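Re: [ovatik-users] Forced password reset after upgrade?

On the list this morning, the Killgate admin wrote:

> We moved to Ovatik 7 last night and this morning 60 accounts
> were asked to set a new password at login. The rest were not.
> Nothing in the release notes about it. Is this a sign that
> somebody got at the password file, or is it the upgrade? I have
> taken the login page offline until I know.

We saw the same thing at Trinosholm in December. In our case it was the upgrade. Version 7 stops accepting the old hash format, and any account that has not changed its password since the format was switched gets the reset prompt. If your 60 accounts are all older ones, that is very likely what you have.

To check, run the account report with the hash column turned on. Old entries start with a 2 and have no salt field. Compare that list with the accounts that were prompted. Ours matched exactly – if yours doesn't, I would keep the login page down and go through the access logs before doing anything else.
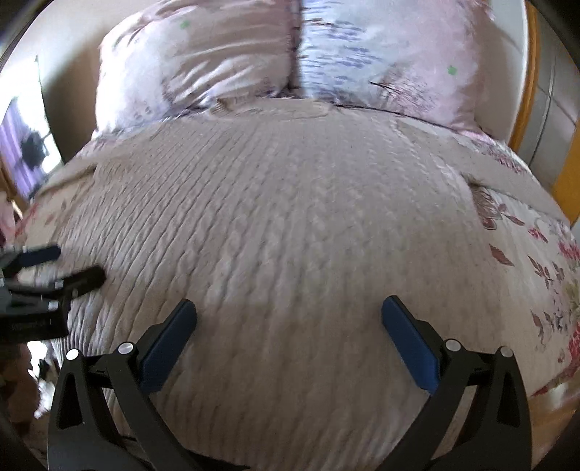
One more thing to look at is the reset mail itself. The default link stays valid for 80 hours, too long in my opinion. You can shorten it in the mail settings, and you need to restart the service for it to take effect. Links already sent keep the old limit, so cancel those first.

If you use the Pillai plugin for two-step login, update it before you bring the page back. The older build skips the second step right after a reset. I reported that and there is a fix in the current one.

Can you post what the report shows? Leave the user names out, please – the archive is public.

Trinosholm admin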